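Liltodon Blocks - read this before you use the data

Hello, and thank you for taking an interest in this set. It is a collection of two-arm tabletop recordings with small picture cubes, gathered on the bench we call Drusberg, and most of it is good, plain, useful data. A part of it is not, and I would much sooner you heard about that from me now than found out after a week of training. So this file is mostly about the fault, with the ordinary details tucked in where they fit.

What is in the set

There are 2,950 episodes in total. Each one has video from a fixed camera that looks at the table, the joint positions of both arms, the commanded positions, and the gripper opening on each side. The left and right arms are stored separately, so you can load one without the other if that suits your work. The task text is a short sentence typed in by the operator before each take, and I have left the spelling as I found it.

What went wrong

In October we started to see the right arm stop short. It would reach in toward the cubes, slow down a little sooner than it should, and then sit there with its gripper open while the left arm carried on quite happily. There was no alarm and no error in the log. The operator would nudge the leader arm, the follower would jump to catch up, and the take would go on. On a calm day you might put it down to a tired hand, and I am sorry to say that for a while we did just that.

Atif Abbasi was the one who plotted the commanded wrist angle against the measured one and saw the gap growing through each session. He traced it to the cable run. With the arm stretched toward the middle of the table, the cable pulled tight at the wrist, and a connector that was not fully seated lost contact for a moment at a time. The driver, which we call Hudden, filled each gap with the last good reading and did not say a word about it. 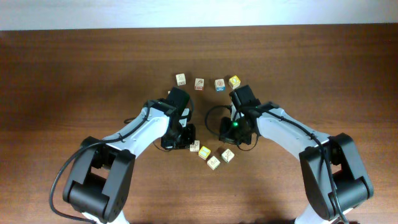
Once we knew what to look for, finding the bad takes was slow but not hard. A repeated reading leaves a flat step in the joint trace, and a hand-guided arm hardly ever holds that still. The Whitlock script goes through every episode and marks those steps. It found 872 episodes with at least one step on the right wrist, and 203 of those also have a jump afterward that was large enough for us to call it a safety matter. Two ended with the operator pressing the stop button.

How the episodes are marked

Look for the field wrist_gap in the episode table. A value of 0 means no step was found, 1 means a step with no large jump, and 2 means a step followed by a jump. Please leave out everything marked 2 if you plan to run a trained policy on a real arm. The ones marked 1 are fine for vision work, and we use them that way ourselves.

What we changed

The cable now has more slack at the wrist and a clip behind the connector. Hudden stops both arms when a reading is missed, and it writes the time of the miss to the log. If you run your own copy of the driver, please update it before you do anything else.

Last edited 2023-02-02. If you find a step that Whitlock missed, send the episode number to Atif and he will add it to the table.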